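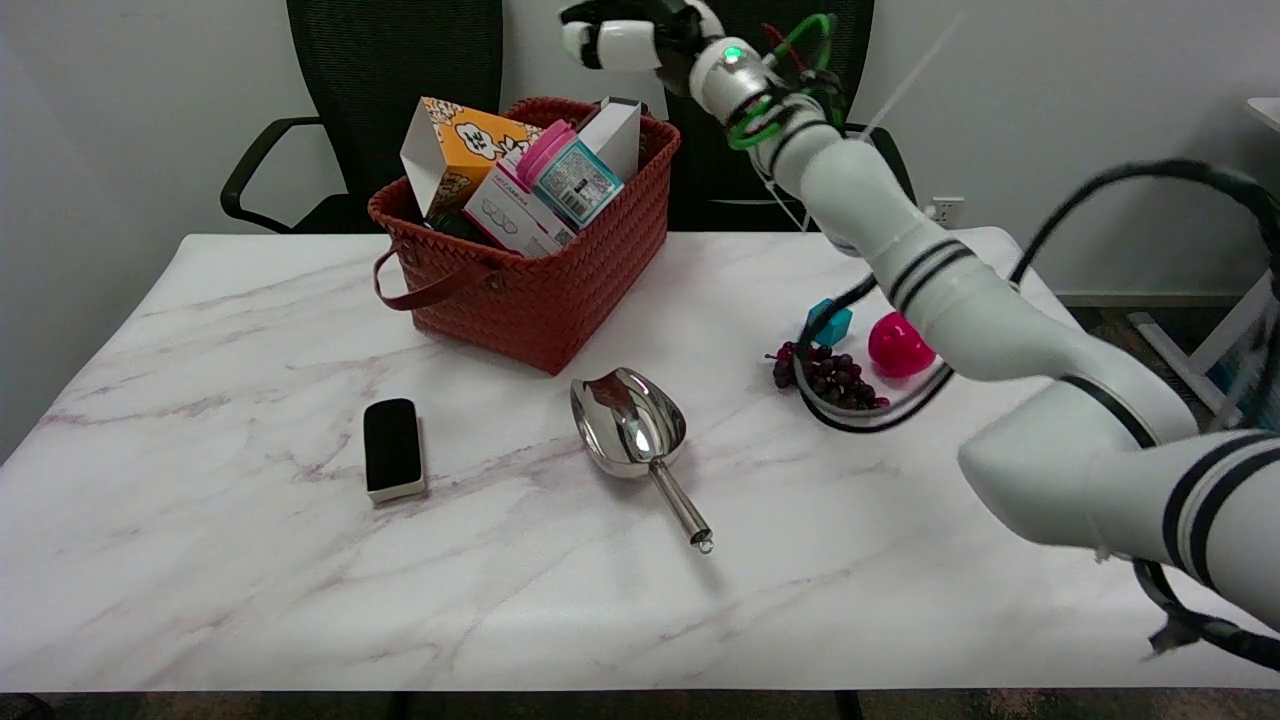 La responsable de la tienda Tavares, en Lostutton, lleva 14 años vendiendo cestas. "La gente las compra para el pan y acaba metiendo cajas", cuenta. Ella prefiere las de trama cerrada, con asas de tira, porque aguantan bien el peso.

Para llenarlas tiene dos costumbres: lo alto va detrás y lo que se usa a diario, delante. "Si hay que vaciarla para sacar una caja, está mal puesta", dice. En junio recibió 700 cestas de Drallari - casi todas rojizas - y todavía le quedan en el almacén.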